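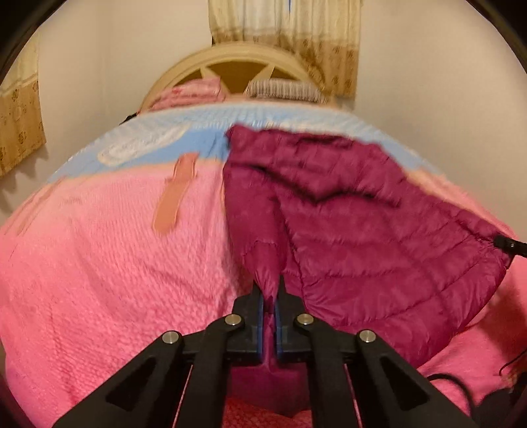
The objection in my inbox was that a bed is the wrong place to start, that anything soft on top of anything soft gives a learning system no firm surface to reason from, and that I would be better off spending a month on cups. I have had some version of this from several readers now. The argument is reasonable and I am going to spend most of this post disagreeing with it.

February

Posted late evening, filed under data collection

Cups are easy to collect and I have collected plenty. A cup has one shape. If the fingers close in the right place the cup comes up, and if they close in the wrong place the example is obviously bad and gets thrown out. Quilted fabric behaves differently. The fingers can close on the outer shell alone, on shell plus filling, or on two layers that happen to be lying together, and for the first second or so all three look alike. The difference appears when you lift. That is the behaviour I want in the set, and cups will never supply it.

For anyone joining here: the project is called Brukarden. I collect examples of household handling with a hand-held gripper, in ordinary rooms, and train a fairly small policy on them. The target for this round is 3000 usable examples. The current count is 411, which is behind schedule, and the reasons are below.

What counts as one example

An example starts with the gripper open and clear of the fabric and ends with it open and clear again. Between those there must be one grasp, one movement and one release. If I lose the fold and go back for it, the whole thing is kept but labelled as a recovery, and recoveries are counted separately. I did not separate them at first. The policy learnt that letting go halfway through and trying again was a normal part of picking something up, and did so on nearly every attempt, including the ones where the first grasp was perfectly good.

The approach matters more than I allowed for. On puffy material I come in with the jaws either side of a ridge and let the ridge sit down into the gap before closing. Closing early pushes the filling out sideways and leaves a thin pinch of shell, which slides. Closing late bunches too much between the pads, and then the fingers stop well short of where the grasp width says they should be. Both errors are worth having in small numbers. At present I have far too many of the second kind, as it is my natural mistake.

Grasp width

Several people asked why I record the width at all when the camera can see the fingers. The camera sees them well enough on a rigid object. With fabric drawn down between the pads, the edge you would measure from is often covered by the thing you are holding. The recorded width also lags slightly behind the picture, and I correct for that with a fixed offset, checked at the start of each session by opening and closing the jaws 7 times with nothing between them. If the offset moves during a session I discard back to the last good check. This has cost me two afternoons.

The logging is done with Tiritz, which I have no strong feelings about. It writes everything to one folder and names things in an order I can follow. I tried Gape for the alignment step and went back to my own script, mostly because Gape assumed every recording would begin from the same resting position, and mine do not.

Session length

I stop at 60 examples. Past that I get faster and my movements get more alike, and the later ones add very little. You can see it in the paths if you plot them over each other: the early ones spread out, the last ones lie almost on a single line. A human gets efficient and the data gets narrow. I now change something between every batch of ten, usually the way the item is lying, sometimes where I stand. Shaking the thing out and letting it fall is better than arranging it. When I arrange it I leave a convenient ridge facing me every time, without meaning to.

Backgrounds get changed less often than they should. Textured bedding under a smooth item is useful, as the two surfaces take the light very differently and the policy has an easy time telling them apart. It has such an easy time that I do not trust it yet. The next batch needs a smooth item on smooth bedding, and then two of nearly the same colour, and I expect the success rate to drop sharply when I do that.

Where it fails at the moment

Drawcords and toggles. Anything small and hard attached to something large and soft attracts the policy, I assume since the cup data taught it that hard things are what one picks up. It goes for the toggle, closes, and drags. I could remove the cup examples, and may, but first I want to try adding more cases where a toggle is in plain view and is left alone. I have some 40 of these and would like several times that.

The second failure is release. The policy opens the jaws and retreats in the same instant, and if a pad is still touching the fabric the fold comes back with it and lands somewhere else. My own releases are guilty of this too, now that I look at them. I have started pausing for a beat with the jaws open before backing off. It feels unnatural and makes each example longer.

Pads are next. The present ones grip quilted nylon adequately, and Fastard sells a softer sheet that I want to cut to size and compare. Changing pads partway through a set is bad practice, so it will wait until this round is finished or abandoned.

3 comments

hollowpin
The recovery labelling is the part I would copy. We kept ours mixed in for a whole winter and had the same stuttering on first contact. Do you weight the recoveries down in training or leave them out altogether?

Author reply
Left out for the first pass, then added back at a low weight. Adding them from the beginning was worse at every weight I tried.

seventh_drawer
Still think you should do cups.

Contact: use the form on the about page. Copyright remains with the author. Back to top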